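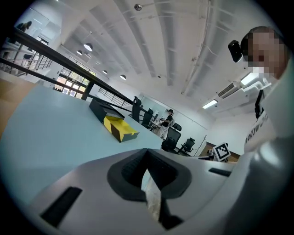

Moving house with a hobby is worse than moving house with kids. Kids walk to the car. My hobby is board games, and last November it took up more of the truck than the beds did. First thing open in the new place was a box, of course, a black and yellow one sitting half open on a light blue tabletop, bright flap or tray folded out, and the kettle still lost somewhere in the hall. Priorities. I've been writing about games for this magazine long enough to know most of you would do the same.

So. This piece is about what to keep. I had 200 games going in and room for 100 at the other end, if I was good about the shelves. I wasn't good about the shelves.

The new flat is in Zevstead, up the hill end, two flights and a landing you can't turn a couch on. The old place in Iltalport had a whole back room for the collection. Damp, mind you. Lost three boxes to mould one winter and never told my game group, who had been asking to play one of them. Sorry, all.

First rule I tried was the year rule. Not played in a year, out it goes. Sounds sensible. Fell apart inside ten minutes. The big war game hadn't been out of its box in four years and I would sooner sell the fridge. Meanwhile a dull little card game about fishing had been played nearly every week, mostly while waiting for somebody's bus to get in. By the rule, fishing stays, war goes. No.

Second rule, weight. Kitchen scales, then bathroom scales, then me holding a box on the bathroom scales and doing sums. Gave up on that too, though I did learn that one of my dungeon games weighs more than the cat.

What worked in the end was dull. I opened every box. Every one, lids off, on the floor. Half of them told me the answer straight away. Missing dice. Rulebook in German. A jigsaw piece in with the tokens and no idea whose jigsaw. One had 1,440 cardboard counters, says so on the back, still in their sheets, never punched. Bought at a fair, carried home on a tram in the rain, then nine years on a shelf. That went to the school.

Trading is the part I'd do differently. The Buthelezi swap meet runs once a month in the bowls club there, tea in an urn, doors at 9 a.m. and the good stuff gone by twenty past. I took four crates the first time and came home with three crates and a half. That's not how it's meant to go. Second time I left my wallet in the car and only took things I'd already made my mind up about. Cleared 75 in two goes, and most of them to people who looked happy to have them, which helps. One bloke wanted to give me his own spare copy of something for a copy of the same thing in a better box. We did the swap. I still don't know who won.

A word on price. Don't look up what you paid. Don't look up what it's worth either, not until it's in somebody else's bag. I held on to a railway game for a month becuase a listing somewhere had it at silly money, and when I went to sell it I got enough for a curry.

Shelving next. Flat ones, deep, with boxes on their sides so you can read the spines. I went with Unis in the end, the plain white ones, second hand, a bit chipped on one corner. They hold. Leave a gap on every row, a hand wide. You'll fill it, but leave it. Big boxes at knee height and not above your head, I have a dent in the lampshade from finding that out. Elastic bands perish and stick to the card, so use the cloth ones, or the wide ribbon off a chocolate box.

And bag the small bits. Cheap zip bags, write on them in marker before you fill them, becuase you can't write on a lumpy bag.

I'm at 118, in case anyone from the group is counting. The war game is under the bed. The fishing one lives in my coat pocket. Swap meet's on again next month and I've a crate by the door already, two of which I've taken back out.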